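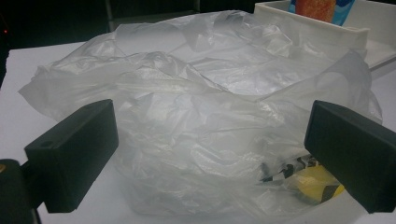 Where do all the plastic bags come from? From you, mostly. You brought them home one at a time, each with something inside it you needed, and then you kept the part you didn't.

I started on the bag drawer on January 1, 2023, which is the kind of date on which people start on bag drawers. It is the second one down, under the silverware, and for most of the winter it could only be opened by sliding a hand in flat and pushing down on the contents, as if calming a horse. I'd been telling myself it held "a few bags." It held over 19, and I quit the tally at that point for the sake of my self-respect.

They sort themselves into families once you get them out on a table. Grocery bags, fine, everybody has those. Bread bags with crumbs still in the corners. The padded thing my Flekness lamp came in, kept in case the lamp ever had to go back, though I threw out the receipt the same week. And then the big cloudy ones, the thin milky film that comes around comforters and chair cushions and has no handles and no closure and won't lie down. You fold one in half and it opens. You fold it again, press the air out with your forearm, turn around to get a rubber band, and it has stood up behind you.

The other thing about cloudy bags is that you can't quite tell if they're empty. Something yellow and black shows through low down and you have to decide whether you're a person who goes in after it or a person who shakes the bag and hopes. I am a shaker. I've lost a set of Flenell shelf pegs that way, and found them again in March of another year, under the stove.

I did try the triangle fold, the one where a bag ends up like a little paper football. It works well on grocery bags and I made 6 of them before the novelty went. On the large film ones it makes a lump about the shape of a dinner roll, and by morning the roll is a bag again.

So now there are rules. Two big cloudy bags, for moving day or for painting, whichever I put off longer. One tissue box full of grocery bags, stuffed in through the top, and when the box is full the next bag goes to the bin at the store. Bread bags get one more job and then they're out. Anything that crackles when I'm on the phone goes first.

The drawer opens with one finger now. I've put the dish towels in it. There is already a bag under the dish towels, but it's a good one, from Alcantara, with the rope handles — I'm obviously not throwing that away.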